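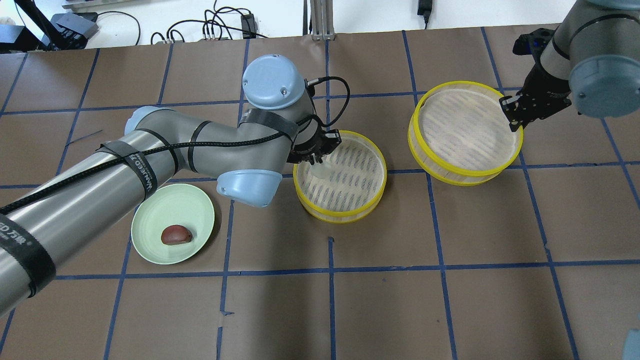 关于我们

我们是一所教做面点的小学校，名字叫“托莱尔面点学堂”（Tolell），来的人大多嫌它拗口，直接喊“学堂”，我们也就跟着这么叫了。学堂在一条种满梧桐的老街上，楼下是一家修鞋铺和一家卖干货的店，上楼右手边推门进来，闻到发面的味道，就算到了。

先说说怎么开起来的吧。创办人Raíssa Bragança是巴西人，年轻时跟着外婆烤木薯奶酪面包，后来到中国念书，本来学的是建筑，结果第一个冬天就被学校后门的早点摊迷住了。她常说，那时候每天早上站在摊子前面看老板娘捏包子，看得上课都迟到，最后干脆开口问人家收不收徒弟。老板娘笑了半天，说你先把面揉光了再来。她真的回去揉了一个学期的面，宿舍里同屋的姑娘们吃了一个学期的馒头（有的硬，有的酸，有几个还挺好吃）。

毕业以后她在事务所画了几年图，周末在家里教朋友包包子、擀饺子皮。朋友带朋友，客厅里渐渐站不下了，邻居也来问能不能算她一个。于是有一年八月，她把图纸收进柜子，租下了现在这层楼。墙是大家一起刷的，颜色刷得不太匀，后来也一直没舍得重刷。

学堂现在的课分几种。最常有人报的是入门班，一共12节，从和面讲起，水面、发面、烫面、油酥都会摸一遍。我们不太爱赶进度，第一节课往往就只是揉面，揉到手心发热，揉到您自己觉得它“听话”了为止。有些学员一开始有点着急，问什么时候能做小笼包，我们就给他倒杯茶，请他再揉一会儿。上到后半程，大家会自己回头来讲，幸亏前面没有跳过去。

另外还有周末的亲子课，孩子们捏刺猬包、小猪包，捏出来像什么的都有，出锅以后个个都说认得自己的那一个。节气课是跟着日历走的，清明做青团，立夏做乌米饭，冬至包汤圆，腊月里蒸年糕和枣花馍。想报节气课的朋友请早一点联系我们，尤其是冬至那一次，位子总是很快就满。

还要提一提我们的“他乡面案”。Raíssa自己是远道而来的人，特别喜欢听别的地方的人讲他们家里怎么吃面食，所以每隔一阵子，学堂会请一位来自别处的朋友上来做一样家乡的东西。做过陕北的洋芋擦擦，做过新疆的烤包子，也做过葡萄牙的蛋挞，那次用的是Macedo家传的方子，酥皮要折得很有耐心，烤出来顶上带一点焦斑。这门课不考手艺，来听故事、顺便吃饱，也完全可以。

老师方面，除了Raíssa，还有教发面和蒸点的郑师傅，教酥点的小罗老师，以及管着亲子课、嗓门最大的阿敏。郑师傅在国营饭店做了大半辈子早班，话不多，检查面团的时候用手背碰一碰就知道还差多久。小罗老师恰好相反，一边擀皮一边能从苏式月饼讲到她外公的自行车，学员们都说她的课上完肚子饱，耳朵也饱。

材料我们挑得比较仔细，也比较固执。面粉一直用Kollberg磨坊的中筋粉，它的麦香重一些，颜色没那么白，第一次来的朋友有时会问馒头怎么是淡黄的，尝过以后一般就不问了。酵母之外，我们自己也养着一缸老面，是从当年那位早点摊老板娘那里分来的，逢年过节关门的时候由老师们轮流带回家喂。猪肉和青菜每天早上从菜场买，红豆沙自己炒，糖放得比外面少，喜欢甜口的学员可以跟老师说，我们另外给您加。

开班到现在，前前后后来上过课的有1,729位，登记本用掉了好几本，都放在门口的架子上。其中有57位后来自己开了店，或者在家里接起了订单，有卖馒头的，有做喜饼的，还有一位在海边小镇Lesteneck开了家早餐铺，菜单上写着“学堂菜包”，每年过年都给我们寄明信片。我们看了当然高兴，不过更多的学员只是想给家里人做顿早饭，这在我们看来是一样要紧的事。

街坊们也许更熟悉的是每个月最后一个星期六的“开笼日”。那天不上课，老师和老学员一起蒸包子，一天下来要蒸将近500个，送去附近的养老院和小学，剩下的摆在楼下，谁路过都可以拿一个。修鞋铺的师傅爱吃香菇青菜的，干货店老板娘每次都要拿豆沙的，还会顺手给我们抓一把虾皮。想来帮忙的朋友，早上七点到就行，围裙我们有，袖子请自己卷好。

常有人问，一点基础都没有能不能来。能来的。手笨的、怕烫的、分不清高筋低筋的，我们都教过。左撇子也不用担心，郑师傅自己就是左撇子。上课请穿平底鞋，长头发扎起来，戒指和手表先收进柜子里。对麸质、花生或者芝麻过敏的朋友，报名的时候请务必写清楚，我们会提前和您商量，有几门米粉类的课也许更适合您。

学堂每周二到周日开门，周一休息，让老师们睡个懒觉，也让那缸老面歇一歇。报名可以打电话，可以在网站上填表，也可以直接上楼来坐坐。要是正赶上出笼，别客气，先吃一个再谈。

本页更新于2022年6月22日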